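4. Clearing the table

Allow yourself one cup of coffee's worth of time for this section. The Tonach rental kitchen was designed by somebody who liked long tables and disliked trash cans, so the order of work matters more than you might think.

4.1 Setting up the scrap bucket

1. Take the black bucket and the small brown stool out of the closet. They travel together.
2. Put the stool on the floor by the end panel of the island and stand the bucket on it. A bucket at this height catches most of what you aim at it.
3. Fold the handle down toward the far side, away from you.
4. Scrape plates and collect peelings. Fruit first, paper last.
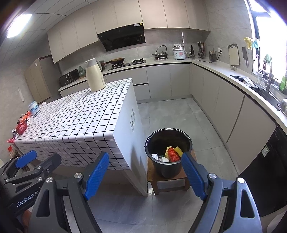
Fig. 7. Bucket on its stool at the end of the island, in use.

CAUTION: The stool holds the bucket. It does not hold the bucket and a guest. We have replaced it twice.

Note: Packets and wrappers will find their way in with the food. Pick them out before you empty the bucket into the green bin outside, which is collected on Thursday and inspected, it seems, by hawks.

4.2 The tablecloth and the jug

5. Leave the checkered cloth on the island until everything else is done. It hangs over the near edge, so do not lean on it, wrap yourself in it or tug it to bring the butter closer.
6. The tall cream jug lives on the table. Empty it at the end of the day and leave it open overnight. The Jodel coffee from the welcome box develops opinions if left in there.

4.3 Wiping the cups

7. Bring the cloths, sponge and scrubber to the table in one trip. There is no prize for four trips.
8. Use the blue waffle cloth for the cups. The yellow cloth is for the tabletop, and the red-orange one is for the floor – please do not promote it.
9. Tilt each blue and white cup so you can see inside, and wipe the inside before the outside. Coffee rings hide at the bottom.
10. Keep the steel-wool scrubber away from the cups and from the pot with the yellow interior. It is meant for the burner grates. Sebastião Rocha, who owns the place, can spot a scratch from the driveway.
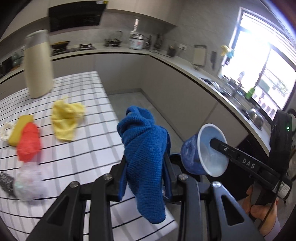 4.4 Stove and counter

11. Check that both burner knobs are off. Check again if you were the one who made the rice.
12. Wipe the counter under the range hood, working from the back wall forward.
13. Empty the rice cooker and leave the lid up until morning.
14. Shake the tablecloth outdoors, downwind of Udo's terrace, and put it back with the long side facing the walkway.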